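Stallimley Home Notes
2020-11-26

1/ Thread on the green basket, for those who asked what it's made of and how I clean it. Long one. The sizing part is near the end.

2/ I got it at the church sale in Listham in June for $2. It had a broken picture frame and a pile of napkins in it, and the price was for the lot. I kept the napkins.

3/ There was a paper tag tied to it that said Jarard. I assume that's a store or an importer. I looked it up and found a Jarard that makes gutters, so I'm no wiser. If you have one of these baskets and know the name, tell me.

4/ It lived in the hall closet until this month with dog towels in it. Now the dog towels are on a hook and I want the basket for hats, gloves and scarves. We have no mudroom, so all of that ends up on the back of a chair from the first cold day until April.

5/ Material first. I don't know for sure. It's a twisted cord, and it could be seagrass or it could be paper rope. They look a lot alike when they've been dyed. Seagrass usually smells a little like hay when it's damp. Mine smells like closet.

6/ Treat it like paper if you can't tell. A dry brush and a barely damp cloth won't hurt either one. A soak can ruin paper rope.

7/ What I used:
a soft paintbrush, 2 inch
the vacuum with the brush end
a white cotton cloth
a bowl of water with one drop of dish soap
small scissors
a needle and some green waxed thread

8/ Do it on something white. You can see what falls out, and you find out right away if the dye comes off. Good light matters too. Go along the rows and look for broken strands before you start brushing.

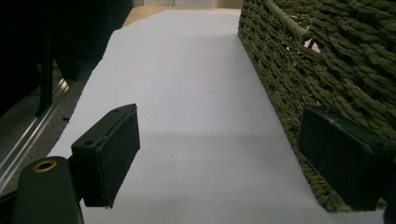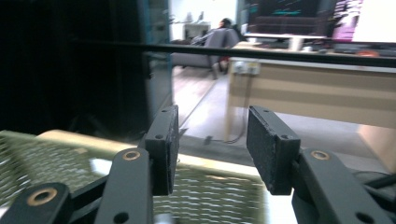
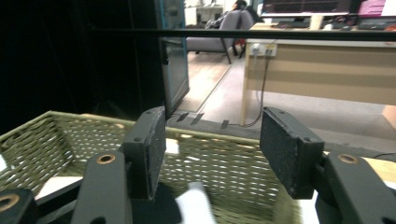
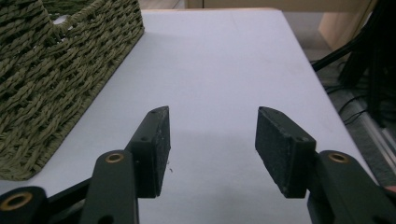
The last one has the handle cutout, with the rope-like wrapping on its rim, and the braided border along the bottom edge.

9/ Brush first. Follow the slant of the twist, then go back the other way. Start at the rim and work down. The dust settles in the gaps between the strands, so it takes a few passes.

10/ Vacuum the inside next, on low. Keep the hose moving. If a strand end gets pulled up, stop and trim it before you keep going.

11/ Then the cloth. Dip a corner, wring it out hard, and test a spot on the bottom where it won't show. Press it there and look at the cloth. A faint green mark is normal with dyed cord. If you get a lot of color, stay with the dry brush.

12/ Mine left a faint mark. I wiped the rim and the handles and left the sides alone.

13/ Dry it upside down, away from the radiator. I left it overnight. Someone told me to use a hair dryer and I did that once on a different basket. It went stiff on one side and has leaned ever since.

14/ Repairs. Handles go first because that's where all the pulling happens. If the wrapping gets loose, tuck the end back under the last few turns with a blunt needle and put a couple of stitches through it. Waxed thread holds better than plain. I don't use glue. It dries shiny and then it cracks.

15/ The bottom border is the next place to check. It takes the wear when you slide the basket across a floor or a shelf. Lift it when you move it. I say this as a person who slides everything.

16/ Loose ends: trim them close but not flush. Leave a little so the twist doesn't back out.

17/ The whole job was 90 minutes, not counting drying. Most of that was brushing. You could do it faster with a smaller basket or less patience.

18/ On lining it. Gloves and scarves with a loose knit will catch on a woven side. I used one of the napkins from the sale for the bottom and an old pillowcase for the sides, folded over the rim and held with a few stitches at the corners. It comes off for the wash.

19/ If your basket has handle cutouts, either cut the lining down around them or keep it below them. I folded mine down. A cloth hanging over the opening gets grabbed along with the handle and pulls loose in a week.

20/ Sizing. People asked for measurements. I'd go by what you want to put in it. Pile the stuff on a table, push it together, and measure the pile. Then buy a basket a bit bigger than that. Going by the photos in a catalog is how I ended up with the Semple bin, which holds one scarf.

21/ The Semple bin is fine, by the way. It's wire, it has our batteries in it now.

22/ Weight: I wouldn't put books in a basket like this, or firewood, or a plant pot that gets watered. Knitwear, towels, magazines if you don't carry it much. Toys are OK if they don't have sharp corners.

23/ Someone asked if you can paint it. You can, and people do. I wouldn't, because the paint fills up the gaps and you can't get the dust out afterward. If the color has faded in one spot, turn the basket around.

24/ Someone else asked if it's worth buying new. I saw a similar one in the shop by the Listham post office last week and it was $200. I put it back. Check the thrift stores first. In January they're full of gift baskets, and some of those are well made once you peel off the ribbon.

25/ How to tell a decent one in the store: press down on the rim with both hands. It should give a little and come back. Look at where the handles meet the sides. Turn it over and look for ends poking out. Smell the inside. Musty is hard to fix.

26/ For musty, I've had some luck with baking soda on a sheet of newspaper inside the basket, left for a few days in a dry room. Change the paper when you think of it. It helped with the dog towel smell. A really moldy one I'd leave where it is.

27/ It'll go by the front door, on the low bench. Hats on one side, gloves on the other, scarves rolled up on top. I have a jigsaw of 1000 pieces still spread out on that bench, so the bench has to wait until the sky is done.

28/ Next thread is the napkins. They have old candle wax on them and I've got an iron and a stack of brown paper bags. Send me your methods if you have any that worked on linen.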